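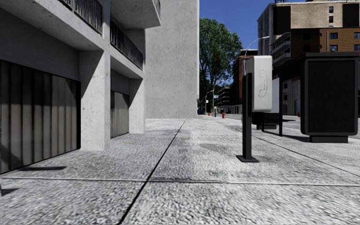 The Lovano canvass kit holds what one person needs for an afternoon of door-to-door work in a local or state race. It has a clipboard with a rain cover, a shoulder bag for walk lists, and 13 pads of tear-off contact forms. Apartment blocks with garage doors at street level, along a wide paved sidewalk, can leave you hunting for the way in, so each form has a line for entrance notes. The bag carries flat against the hip and fits letter-size flyers.

Item no. 1237
Bag color: navy
Strap: adjustable
Weight, packed: about 9 pounds

Forms for the 2020 primaries ship in June. Campaign imprint is extra. For bulk orders, write to Nana Osei at Ofori Campaign Supply.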